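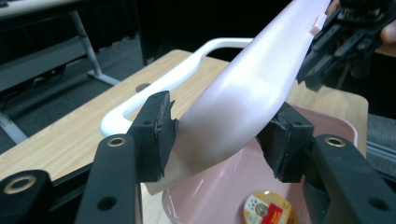
Stuvatden Tabletop Bin, Pink

Item 427. Plastic. Ships flat-bottomed, arrives flat-bottomed, stays that way.

It's a bin. You put it on the table and you put things in it. We have tried to write a longer description several times and the bin has resisted.

The Stuvatden is for the stuff that lives on a table and has no business there: small tins, lids, tape, the cord for something you gave away in the spring. It will not sort any of this for you. It will hold it, in pink, until you feel strong enough to deal with it.

Good for
Small round tins and jars
Craft supplies
Bathroom odds and ends
Bulkier plastic things with handles, if you don't mind them sticking out over the rim

Not good for
Soup
Hot pans
Anything you need to find in the dark

Color
Pink. We carried a gray one called the Uzor for two years and sold 11. The pink outsells everything else on the Akix storage shelf, including the things we spent money advertising. On a pale wood table it looks cheerful. On a red table it looks like a decision.

Cleaning
Warm water, dish soap, a soft cloth. Skip the scouring pad, which leaves scratches you'll see every time the light hits the inside wall. Top rack of the dishwasher is fine if you own a dishwasher with that kind of headroom. Labels come off with cooking oil and patience – mostly patience.

Lid
Sold separately, and back in stock in September. The Brelanis lid does not fit. Customers keep buying it anyway and writing to Chidubem Olatunji at the service desk, who would like you to know it still doesn't fit.

Ordering
Sold singly or by the case. Schools and offices ordering 70 or more should ask for the case price before checking out, as we can't apply it afterward. We keep 200 in the warehouse for single orders.

Returns
Unused bins can come back within 70 days. Please empty them first. We have enough rubber bands.

Page updated August 4, 2022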